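6. Setting up the wrist camera and first shelf run

This section assumes the arm is bolted down, the hand is wired as in section 5, and the Parex controller boots without a fault light. Allow 20 minutes. Two people are needed for steps 5 to 9: one at the keyboard, one at the stop button.

6.1 Mounting the camera

1. Switch off the controller and wait for the fan to stop.
2. Fit the camera bracket to the wrist plate with the two short screws. The long screws in the same bag are for the base cover and will bottom out.
3. Run the camera lead alongside the forearm cable. Leave enough slack for a full wrist turn in both directions.
4. Turn the wrist by hand from stop to stop. If the lead pulls tight at either end, move the clip nearest the elbow and try again.

Note: The fingers will fill a large part of the wrist view when the hand is close to the camera. Do not tilt the bracket outward to get rid of them. The Cluvura software masks them in step 6.

6.2 Finger mask and shelf height

5. Power up and select CAMERA, then WRIST.
6. Open and close the hand 6 times at the slowest speed. The mask is saved on the last close.
7. Lock all casters on the shelving unit. Push the unit by hand to check.
8. Bring the fingertips down to the top shelf in single steps and press SET HEIGHT when they touch.
9. Lay a cloth flat near the front corner of the shelf and jog the hand over its edge.

CAUTION: Keep speed at 17 percent or lower until the height has been set. At higher speeds the hand can strike the shelf lip before the force limit trips.

Wrist view with a finger close to the lens, then the hand at the cloth on the top shelf:

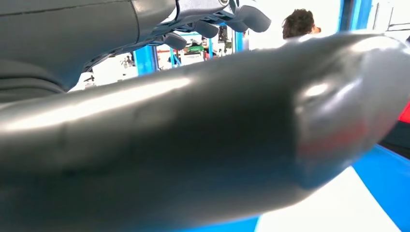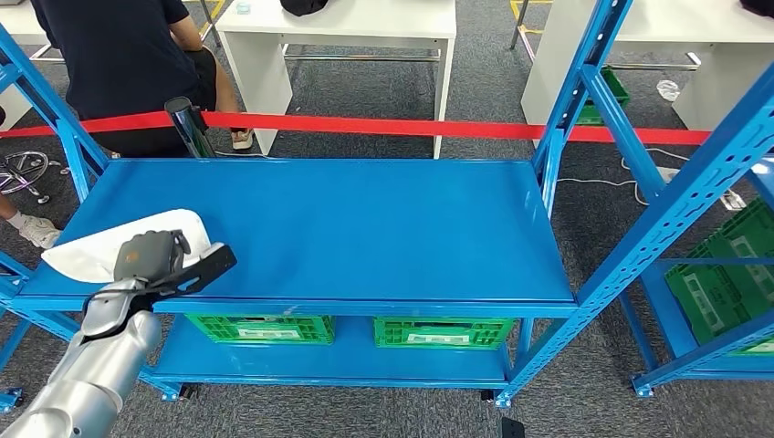 10. Close the hand on the cloth and raise it 2 inches. If the cloth slips, go back to step 8 and set the height again. Do not raise the grip force to make up for a bad height.
11. Save the profile under a new name. Profiles named DEFAULT are overwritten at the next update.

Note: Builds using the older Hijazi wrist plate need the spacer from the hardware kit under the bracket. Without it the finger mask drifts after a few runs. Dilruba Howlader's revised spacer drawing (September) replaces the one in appendix B.

If step 6 ends with MASK INCOMPLETE, clean the lens, turn off any lamp pointed at the hand, and repeat from step 5.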